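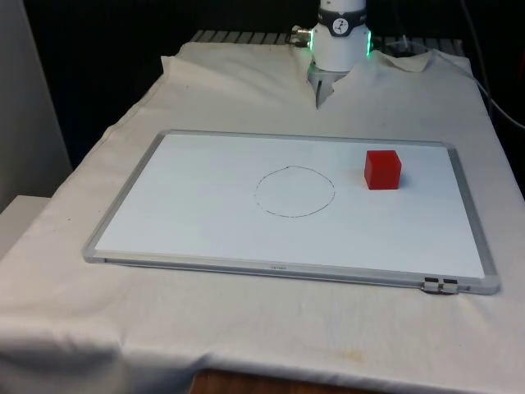 Irina Drasar
Recipe Editor, Marircombe Test Kitchen

Readers of this blog have asked for a dependable dinner roll that can be prepared in the morning and served at supper. The recipe we have settled on is a soft potato roll, and it replaces the buttermilk version published here last August. The earlier recipe gave good flavor but dried out by the second day.

The dough begins with one medium russet potato, peeled, boiled and passed through a ricer. Reserve half a cup of the cooking water and allow it to cool until it is comfortable to the touch. Potato water that is too hot will damage the yeast, and this is the most frequent cause of failure reported to us by readers.

Combine the riced potato with the reserved water, 50 grams of sugar, one egg, a packet of instant yeast and 127 grams of whole milk. Add four cups of bread flour and two teaspoons of salt, then mix on low speed for 8 minutes. The butter – 96 grams, softened – is added one spoonful at a time after that. The dough will look as if it has separated. Continue mixing until it is smooth again and pulls away from the sides of the bowl.

Cover the bowl and leave the dough until it has doubled. In our kitchen this is normally complete before noon when the dough is mixed after breakfast, although a cold room will extend the time considerably. Divide the dough, shape each piece into a tight ball and arrange the balls in a buttered pan so that they almost touch.

At this stage the pan may be covered and placed in the refrigerator until late afternoon. Remove it one hour before baking. Bake at 375 degrees until the tops are a deep golden brown, and brush with melted butter while the rolls are still hot.

Several readers have written to ask whether instant mashed potato may be used. We tested it on Tuesday and the rolls were acceptable, with a slightly coarser crumb. Sweet potato also works, but the dough is wetter and requires a further quarter cup of flour.

Leftover rolls should be wrapped once fully cool and kept at room temperature. They may also be frozen, and reheat well from frozen in a covered dish. A whole wheat version is being tested and will be published here when it is ready.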